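Unit 4 — Reading a ferry timetable
Handout, Zoriana Dovhaniuk

The Skondeck to Flotbridge route is our worked case. The summer table starts in July and lists departures at both ends. Crossing time is 60 minutes. Check-in for foot passengers closes 10 minutes before departure.
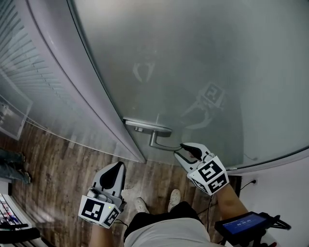
Which time do you quote to a traveler with a connecting bus?

The arrival time plus the time to get off the boat. Car passengers often wait longer — ask which deck they are on.

Exercise: plan a day return for a group of 166 using the Jornier fare sheet. Hand it in to Taras Maksymiv by 23rd September.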